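Ocampo Street Residents' Association
Minutes of the April meeting
Held Saturday, 10:00 a.m., in the upstairs room of the branch library

Present: 6 members of the board, plus residents from Ocampo Street and Tresik Court. The chair opened the meeting at 10:05.

1. Minutes of the last meeting

Approved with one correction. The earlier minutes said the board "welcomed" the proposal from Pama. The board heard the proposal. The word has been changed.

2. Fruit trees on the Tresik lot

The board went back to the offer from Pama, the landscaping firm, to plant fruit trees on the empty strip beside Tresik Court. The firm's sheet lists pomegranate, fig and plum, and promises "a generous harvest for every household." A resident asked what generous means and how many seasons it takes. The sheet doesn't say. Another resident has had a pomegranate against a south wall for years and reported plenty of flowers and very little to eat.

The quote is $2,000 for planting. Watering for the first two summers is not in it. The nearest tap belongs to the apartment building, and the building's owner has not been asked. The secretary will write to the owner before any further talk of trees.

The chair pointed out that the last planting on that strip, the hedge, was also described as needing no care. What is left of it can be seen by the parking sign.

Moved that the matter be put off until the firm gives a written answer on watering and on replacing trees that die in the first year. Carried, one against.

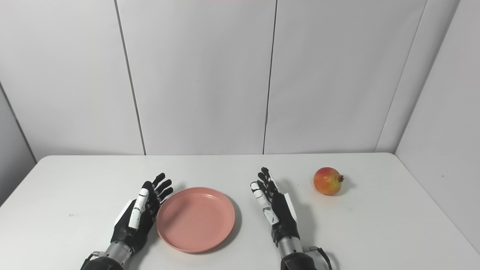 The member who voted against asked for the reason to be recorded: every year the strip is put off, it fills up with mattresses. The board agreed this is true. It did not agree that trees would stop it.

3. Resident survey

The survey went to 100 households by mail. The summary prepared by Uvance states that 93 percent of residents support "a greener street." Two residents asked how many forms came back. The summary gives only the percentage. It was also noted that the question did not mention cost, or the loss of the four parking spaces at the Tresik end, and that few people would tick a box asking for a less green street.

The board will ask Uvance for the number of returned forms and the full wording of the questions. Until then the figure is not to be used on the notice board or in letters to the city.

4. Street lighting

Two lamps still out at the corner. The city's reply says the repair is "scheduled" – the same word as in the winter reply. The secretary will ask for a date.

5. Summer picnic

Same place as last year. A request for a bigger tent was turned down on cost. Residents are asked to bring their own chairs and to take them home again.

6. Other business

A resident asked whether the leaf blower ban is being enforced. It is not a ban. It is a request, and it is being treated like one.

The next meeting will be in the same room, if the library confirms the booking. Meeting closed at 11:40 a.m.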